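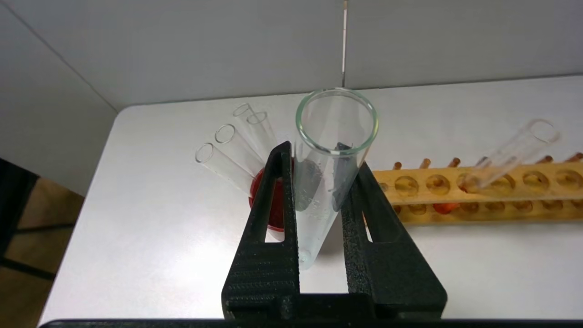 Glassware: sorting, racks and what to bring back

The spring sort of the teaching lab glassware at Buledby starts on Tuesday, March 5, 2013 and runs until the end of that week. The lab stays open, but the bench by the window is out of use while the tubes are on it.

Most of the work is test tubes. They have been kept in whatever was nearest for a long time, so small ones end up in the big drawer and the wide graduated ones get put away with the beakers. From now on the plain tubes in daily use stand in the round red holders. Washed tubes go on the pegs of the long wooden racks to drain, open end down, and stay there overnight. Please don't dry them with paper towel, which leaves fluff inside.

The wide glass tubes with graduation marks are to be kept apart. We have 5 that are still fit for measuring. On some of the others the printing is faint, and if you can't read the marks at arm's length the tube should go in the tray marked "non-measuring". It can still be used for demonstrations.

Check inside every tube before it goes in the wash. Bits of stopper, scraps of label and the odd boiling chip get left at the bottom or stuck to the side, and they block the drain in the small sink. Tip them into the solids tub first. Anything with a chipped rim goes in the broken glass bin, however small the chip.

At the last sort, in the Wimell building, the final figure was 257 tubes, with a good many more found in cupboards afterwards. If you have borrowed glass for a project, bring it back by Thursday, including anything taken over to Briron for the open day. Racks too, please. Two of the wooden ones are missing and the pegs on a third need regluing.

The new order is for 200 plain tubes and will be placed once the sort is finished. Requests for other sizes should reach Yến Tô before then, with the diameter and length written down. "Same as last time" is no use as the supplier has changed.

Brushes are in the cupboard under the sink. The large brush is for the wide tubes only.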